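Utilizamos cookies propias y de terceros para mejorar su experiencia. Si continúa navegando, consideramos que acepta su uso.

Parada de seguridad en la simulación de Clorico

1 de diciembre de 2018

Se deja constancia en este blog de la incidencia registrada en el entorno simulado de Clorico, sobre el que trabajo en Fosirlow junto con Tamara Melnychuk. El robot de dos brazos debía avanzar entre dos paneles inclinados y mantener las pinzas abiertas hasta recibir la orden de cierre. En el paso 1,506 el controlador Zeveck dejó de atender el límite de proximidad del brazo izquierdo y la parada automática no se activó.

La ejecución fue detenida manualmente. De las 34 repeticiones posteriores, 10 reprodujeron el fallo - todas con la misma configuración de límites. La revisión atribuye el error a una tabla de umbrales que no se recargaba al reiniciar la sesión.

Hasta nuevo aviso quedan suspendidas las pruebas con el equipo físico de Saavedra. La versión corregida se evaluará en enero, y su aprobación requerirá 2 firmas.
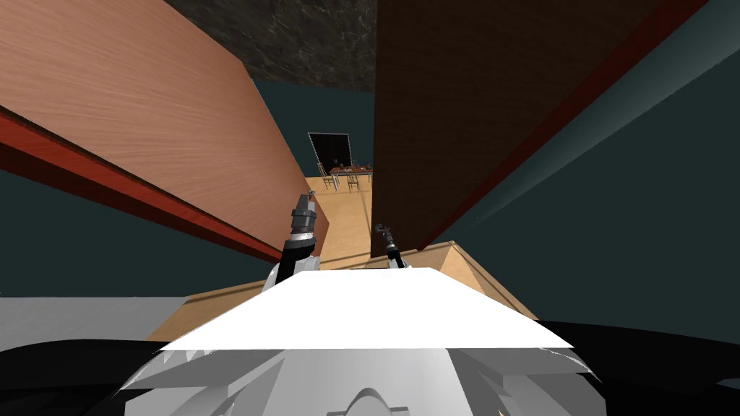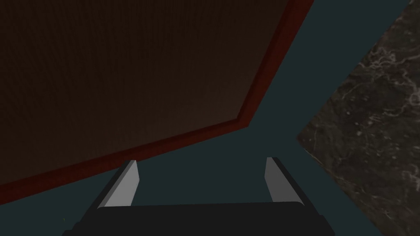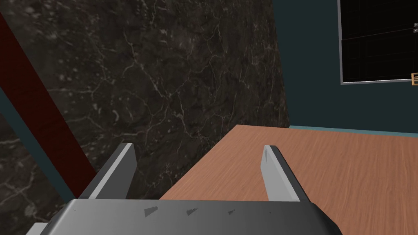 Entorno simulado de Clorico. En la primera imagen, los dos brazos ante el paso entre paneles; en la segunda y la tercera, una pinza abierta.

Suscríbase a nuestro boletín para recibir las nuevas entradas en su correo.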